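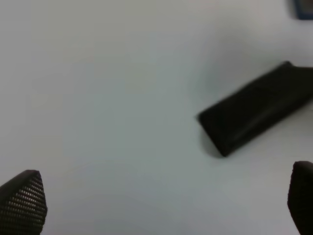 ## Bench notes, tidying job, 8 June 2020

Clakard arm on the white table, wrist camera on, side camera on. The chore is the one we have been arguing over since the Misosdale visit: clear a table the way you would clear one at home before tea. Mixed things, lying any old how. Wellington wanted a mug in the set and I said no, the mug is a whole other week.

I'm really pleased with how the software is coming on! The new Grorkley build starts up without complaint, the arm goes to its home pose first time, and the lag I moaned about last week is gone (it was the logging, writing everything to disk twice over). Joint 4 still ticks when it's cold. I've put it on the list with the cable clip.

Settings, so I can find them again:

- approach speed: slow
- grip force: one notch below the middle
- wrist exposure: locked, because the auto setting kept hunting on the white
- training log: 3,793 tries, old and new table together

The black pouch is the one I keep thinking about. It's soft, it's dark, and from the wrist it hasn't got much of an edge to it, so the planner has to guess where the thing stops and its shadow starts. A person would just grab it somewhere in the middle and not care. I'd love the arm to have a bit of that not caring. Amanuel's idea is to let the fingers close early and feel for the cloth, then lift a tiny bit and check. I think that's lovely and I want to try it before we touch the vision side again.

### The easy one

A whiteboard eraser ought to be the friendliest object in the building: a block with rounded corners and a felt pad that gives a little when you squeeze. What makes it interesting is the angle. Lying slantwise, it asks for a wrist turn before the fingers come down, and if the turn is a bit out they meet a corner instead of a long side. So the plan is to work out the turn high up, look again halfway, and only then go down. Two looks where we used to have one. It costs time, but I would happily wait for a machine that does my washing-up slowly.

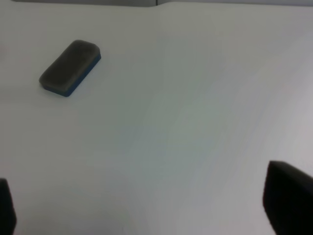
Wellington Andrade thinks I'm too cheerful about all this. His view is that clearing a table is only a chore because of everything around it: knowing that the eraser lives by the board, that the fruit goes back in the bowl, and that the papers under somebody's elbow aren't to be touched. Picking up is the small part, he says, and he'd want to see the putting away before he let one of these into his kitchen.

Fair. I've written "where does it live?" on the board in big letters. My answer for the moment is that shop floors may get there before kitchens do. The people at Abou Zeid have a packing bench where every tool has its own marked place, and that is half of Wellington's problem gone already. We could copy the idea with taped outlines on a tray. Cheap, and Amanuel has the tape.

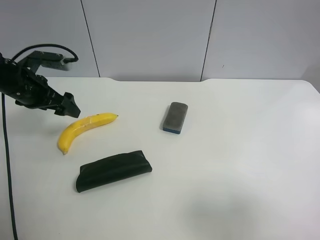 Order of picking is the other thing I want to sort out. At present the planner takes whatever is nearest the gripper, full stop, which is fine until nearest and easiest are different things. With the fingers just above the banana it would go for the fruit first, bruises and all, and leave the pouch and the eraser for afterwards. I'd sooner it began with the eraser, got one sure thing done, and came to the soft stuff with more table to move in. Amanuel Chala disagrees and would do the fragile item first while there's the least chance of knocking it. We'll try both orders and compare.

To do:

1. Early-close grip for the pouch (Amanuel)
2. Second look at half height, check it doesn't upset the timing
3. Tray with taped outlines
4. Ask Abou Zeid how they mark the odd-shaped tools
5. Cable clip, joint 4 grease

Can it do the chore yet? Bits of it. I'd trust it with the eraser and I'd stand next to it for the banana. More once the tray is made.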